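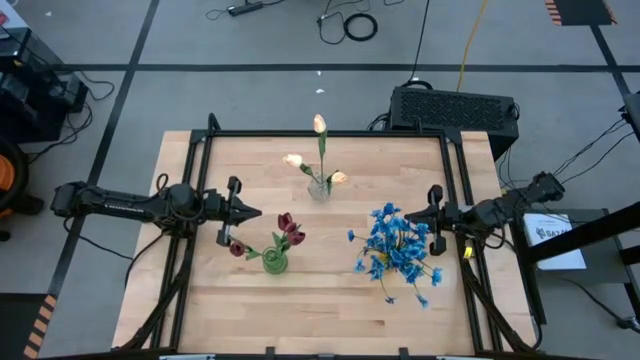
A small green glass vase on the tabletop.

June
By Zubaida Kakakhel
2 min read

Who we are at Godari Safe Streets

Godari Safe Streets began with a crosswalk. In 2000 a handful of us who lived near the corner of Ventura and Lutel got tired of sprinting across four lanes to reach the bus stop, and we started going to city meetings to say so. It took a good long while (longer than any of us would have guessed!), but the signal went in, and by then we had gotten to know each other and half the traffic department, and we found that we rather liked the work.

These days we help neighborhoods ask for slower, calmer streets. Mostly that means sitting down with people who have never read a traffic study and going through it with them, page by page, until the tables start to make sense. We also lend out speed counters, help folks fill in the request form for a new stop sign or a school zone, and go along to hearings when somebody would feel better with company. You don't have to be a member, and we have never charged a resident for any of it.

We are a small office, with 2 paid staff and a mailing list of 700 households who write back more often than you might think. I came on as director after years of driving a school bus on the Prundum route, and I still think of every street in terms of where a child would stand to wait. It has colored how I look at corners, I'm afraid, and my family will tell you I am no fun on a walk.

Our walk audits are probably what we're best known for. A group of neighbors goes down a street together with clipboards and writes down whatever makes it hard to use – a curb with no ramp, a signal that changes too soon, a hedge that hides oncoming cars. We type it all up, send it to the city, and keep calling until we hear something back. Kids are welcome, and so are strollers, wheelchairs and patient dogs.

If there is a corner that worries you, please come and tell us about it. The office is open on Wednesday afternoons until 6, and the coffee is usually on. Ring the lower bell, as the upper one belongs to the dentist.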